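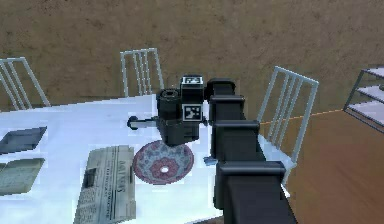
*Table with the white cloth on.*

**Ticket: wifi drops every evening, Blackwood house**
Status: open
Opened by: Mavis Escobedo
Router: Wevitz, upstairs hall. Provider: Drelladdale

Drops start 7 pm, sometimes a bit before. Phones say connected, no internet. Laptop same. TV box just spins. Comes back by itself after 2 minutes, then goes again. Mornings fine. Never had this with the old router.

Tried so far:

- power cycle, router and modem both. Good for one evening
- new cable modem to router, no change
- turned off guest network, no change
- forgot and rejoined wifi on the laptop. Nothing

Called Drelladdale. On hold 16 minutes, then they ran a line test and said line is clean. Asked me to plug the laptop straight into the modem next time it drops. Will do tonight.
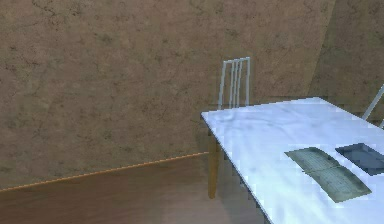 Render credit: M. Escobedo

Update, 7:40 pm. Plugged into modem during a drop. Internet was fine on the cable, wifi still dead. So not the line - it's the router or somthing about the signal.

Router log has the same line over and over, "channel busy, rescan". Looked at the neighbor networks on my phone. Most of them sitting on channel 6, and so are we. Channel setting was on Auto.
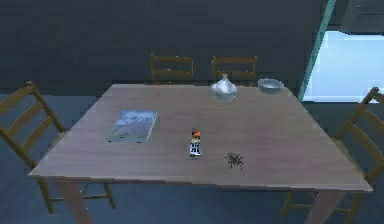

## Channel change

Set 2.4 to a fixed channel, 11. Left the 5 band alone. Saved, router rebooted, had to log in again because it forgot the admin page password (wrote it down this time).

First evening: one drop, short. Second evening: none that I noticed, but I was out until late so dont count it.

Firmware next. Admin page says up to date but the Vadasstead forum thread has people with a newer version than mine, you have to download it and load it by hand. Backed up settings first. 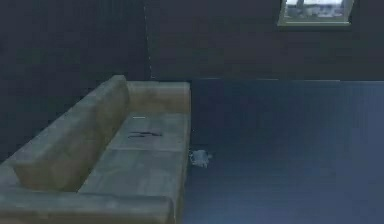
Update took two tries, first one hung at the end and I pulled the plug. Second went through. Settings survived except the channel, back on Auto again - so check that after any update. Set it to 11 again.

Still to do: run a whole evening with the TV box on, send the router log to Wevitz if it drops. Leaving this open till then.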